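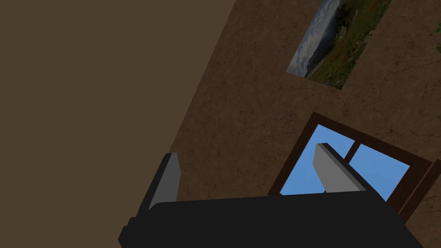

Let the Dancers Breathe Where We Can Hear It

By Bello Idahosa
January 31, 2026
Last updated 4:10 p.m.
2 comments | 80 shares

I have a complaint about ballet, and I'm going to make it as somebody who spends way too much of her paycheck on ballet. The orchestra is too loud. Or the dancers are too quiet, or the seats are too far back, I go back and forth on which one it is. What I want is to hear the feet.

I started thinking about this last July, when the Tenham company did its open studio week. They let people sit along the wall while they ran the second act of Fidano, the one with the long duet on the dock, and all they had was a rehearsal pianist who kept stopping to turn pages (and once to sneeze, enormously). I'd seen Fidano on the main stage twice by then. I thought I knew it. And then the two leads came across the floor maybe six feet from my knees and I heard everything! The shoes knocking, the little scuff before a jump, somebody muttering counts, the big gulp of air before the lift. I had no idea that lift was hard. From the balcony it looks like she just decides to be higher up.

I went home kind of mad about it. The theater in Tenham has 2,162 seats, and from most of them what you get is the shapes and the music. They're gorgeous shapes, I'm not saying they aren't. But so much of the dancing happens in the effort, and we've built a whole way of presenting ballet that hides the effort as if it were bad manners. Dancers get taught to land silently. They bang their new pointe shoes on the stairs to take the noise out. I understand the tradition, and I know there's real skill in a quiet landing, but I don't see why quiet has to be the goal every single time.

My friend Akpan disagrees with me about this, loudly, usually over fries. She danced until she was nineteen and she says the silence is the trick, and that I'm asking a magician to turn around and show me the pocket. She also says that if I want to hear shoes I should go see tap. Fair enough, I do go see tap! But I don't think it's the same thing. A tap dancer means to make that sound. What I heard in the studio was the stuff that leaks out while somebody is busy making something else, and it got to me more than the violins ever have.

And other places manage it. I took the bus over to see Tallico in the fall, which is a tiny company working out of an old furniture showroom, 80 folding chairs and terrible parking. They did a short piece with no music at all for the first several minutes. You could feel people getting nervous. A man near me unwrapped a cough drop and I think he regretted it for the rest of the evening. But then the breathing turned into a kind of rhythm, and when the cello finally came in I jumped. I've been to plenty of big galas with a full pit and a donor speech and I couldn't tell you one thing that happened in them.

So what would I like the big companies to do? Nothing very drastic. Give us one silent section in one ballet a season. Open the dress rehearsals, the ones with just piano, and sell those tickets cheap, because I'd bet plenty of people would pick them over the real thing once they'd tried it. Put a few rows of chairs on the stage itself for a matinee. I know the lighting people will hate that and I'm sorry, lighting people. And please stop piping recorded music at concert volume for the touring shows, where there isn't even a conductor to feel bad about. Last time the speakers were turned up so high that the swans could have been wearing ski boots.

I realize there's a risk. Some people go to the ballet so they can float for a couple of hours, and the last thing they want is to be reminded that everyone up there has knees. My mother is one of those people. She closes her eyes during the pas de deux, which I find completely baffling considering what we pay. I'm not trying to take her evening away from her, she can have every Nutcracker there is.

But Fidano comes back to Tenham this spring, full orchestra, and I've already bought my ticket. Second row, far left side, where you can't see half the dock. The woman at the box office asked me if I was sure. I told her I was very sure, and could she go any closer.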